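2021-04-28. Cuaderno de Woltetti, planificador

Sigo con el muestreo de agarres en simulación. Ayer dejé corriendo un lote de 200 episodios con la cocina nueva y el planificador se comportó con la dignidad de siempre: llega encima del bol, se lo piensa y agota el tiempo.

Lo que sé hasta ahora:

- El IK no es. Comprobé las soluciones a mano y convergen todas en menos de 16 iteraciones.
- La malla de colisión del bol sí tiene delito. La descomposición convexa que heredamos de Curcombe cierra la boca del recipiente con una tapa invisible, así que para el planificador un bol es una piedra con buenos modales. Lo mismo con la sartén, supongo; sin comprobar.
- El líquido no entra en la comprobación de colisiones. Es decisión mía de enero y la mantengo.

Jabari Urio propone bajar el margen de seguridad a cero y ver qué pasa. Ya sé qué pasa. Lo he probado igualmente con la semilla 276: mismo atasco, pero más cerca del borde.

Rehago la descomposición con más piezas para los dos boles y la sartén. Tarda 60 segundos por malla, lo justo para ir a por café y volver sin él porque la máquina sigue rota.

Pendiente:
- regenerar mallas y subirlas a Gratia
- que el log diga qué par de cuerpos choca, en vez de "plan failed" y silencio
- preguntar en Shirima si su versión del bol claro tiene el interior abierto
- revisar el mango de la sartén, que en el visor de colisiones sale más gordo que la sartén
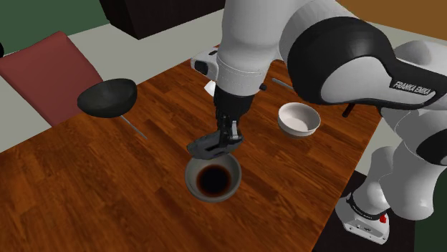
Pinza sobre el bol del líquido oscuro, dedos entreabiertos justo por encima del borde. Render de la simulación.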